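비우면 정말 가벼워지는가

정리 열풍이 시작된 지 꽤 되었는데도 나는 아직 설득되지 않았다. 물건을 버리면 마음이 가벼워진다는 말을 수없이 들었고, 지난 7월에는 반쯤 떠밀려서 실제로 해 보기도 했다. 25리터 봉투를 몇 장이나 썼는지 모르겠다. 마음은 그대로였고 다음 주에 깡통따개를 새로 샀다.

의심스러운 점은 우선 이 조언이 너무 자주 물건 판매로 끝난다는 것이다. 버리라는 책을 사고, 버리라는 강의를 듣고, 그다음에는 남은 것을 담을 통을 산다. 수납용품 브랜드 프랄리어(Pralier)의 온라인 매장에 들어가 보면 '비움'이라는 분류 아래 상품이 200개 넘게 올라와 있다. 서랍 칸막이, 뚜껑 있는 상자, 뚜껑 없는 상자, 상자를 세워 두는 받침. 비우는 데 필요한 물건이 이렇게 많다면 그 비움은 누구의 창고를 비우는 것인지 묻게 된다.

언리(Unley)라는 정리 앱도 두 달쯤 써 보았다. 가진 물건을 하나씩 등록하면 '최근에 쓰지 않은 것'을 골라 알려 준다. 등록에만 주말이 통째로 들어갔다. 앱은 겨울 코트를 여름 내내 처분하라고 권했고, 소화기도 한 번도 쓰지 않았다는 이유로 목록에 올렸다. 쓰지 않은 물건과 필요 없는 물건은 다르다. 이 간단한 구분을 못 하는 기준에 살림을 맡길 수는 없다.

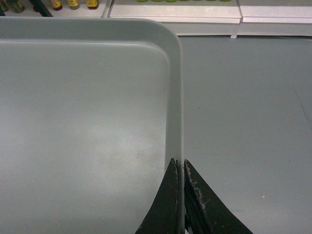

모서리가 둥근 연회색 플라스틱 트레이.

빈 바닥이 보기 좋다는 것까지 부정할 생각은 없다. 나도 깨끗한 식탁을 좋아한다. 다만 보기 좋은 것과 살기 좋은 것을 같은 말처럼 쓰는 버릇이 못마땅하다. 우리 집 부엌에서 제일 쓸모 있는 구석은 고무줄과 건전지와 설명서가 뒤엉킨 맨 아래 서랍이다. 손님에게 보여 줄 만한 곳은 못 되지만, 형광등이 나갔을 때 다들 그 서랍부터 연다.

돈 문제도 있다. 필요하면 그때 다시 사면 된다는 말은 다시 살 형편이 되는 사람의 말이다. 나사못 한 봉지, 여분의 이불, 아이가 자라면 입힐 옷은 어떤 집에서는 짐이고 어떤 집에서는 저축이다. 좁은 집에 사는 사람일수록 정리하라는 소리를 더 많이 듣는데, 그 집이 좁은 까닭은 물건보다 월세에 있을 때가 많다.

버린 뒤의 이야기가 빠져 있는 것도 이상하다. '설레지 않는' 냄비는 문밖에 내놓는 순간 글에서 사라진다. 누군가 그것을 들고 가고, 싣고, 쌓고, 태운다. 내 방이 넓어진 만큼 다른 어딘가가 좁아졌을 텐데 전후 비교 사진에는 늘 방만 나온다.

물론 쌓인 물건 때문에 정말 괴로운 사람도 있고, 그런 사람에게 정리는 분명한 도움이 될 것이다. 내가 의심하는 것은 그 처방을 모두에게 똑같이 내미는 태도다. 잘 지내던 사람까지 자기 선반을 보며 부끄러워하게 만들어 놓고 해결책을 파는 방식은 어디서 많이 본 장사다.

나는 앱을 지웠고, 소화기는 현관에 그대로 두었다. 깡통따개는 이제 두 개다. 버린 줄 알았던 것이 맨 아래 서랍 안쪽에서 나왔다.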